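We use cookies to keep you signed in and to see which pages get read. Accept — Manage settings

Print this page — E-mail to a friend

Cleaning up sandals to sell on, what do I do with the footbeds?

Clearing out before we move from Baltenville to Altstead in September. Got 4 pairs of summer sandals, hardly worn, but the footbeds have gone dark where the toes sit. Don't want to bin them. Is it worth trying to get the marks off or do I just put them up cheap? Also no idea what to charge. Never sold shoes before.

Ngân Kim

Worth a go. Depends what the footbed is tho. If it's suede, dry brush first, old toothbrush is fine, then a barely damp cloth with a drop of washing-up liquid. Do the WHOLE footbed not just the toes or you get a tide line. Stuff with kitchen paper, leave somewhere airy, not on a radiator — glue goes. Brush again next day.

Smooth footbed is easier, wipe and done. Bicarb overnight for smells, tip it out in the morning.

Ekpo

What Ekpo said. On price, I'd go by the strap more than the footbed. Buyers expect a bit of toe mark, they dont expect cracked straps. Check the holes haven't stretched and the buckle isn't rusty.
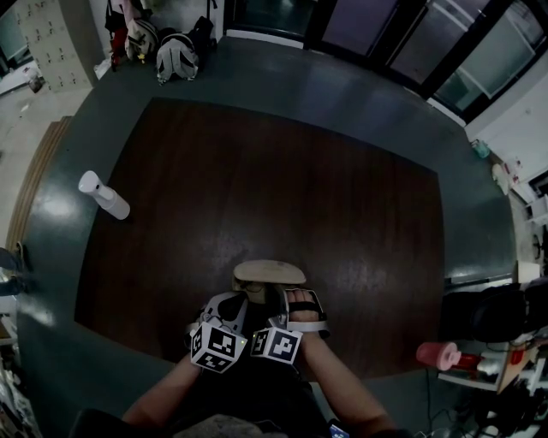 Put the size in the title, and measure the inside length as well, heel to toe, because sizes are all over the place. Daylight photos, soles included. I ask 5 pounds for plain ones and a bit more if the box is still there. Post them in a bag inside a box, or they get squashed.

Dont wait till September to list them either, noone buys sandals then.

Jika

2,573 views

Comments

Bicarb left white bits in the seams of mine, took ages to brush out.

Does this work on cork?? Anyone?

Mine came up lovely, ta Ekpo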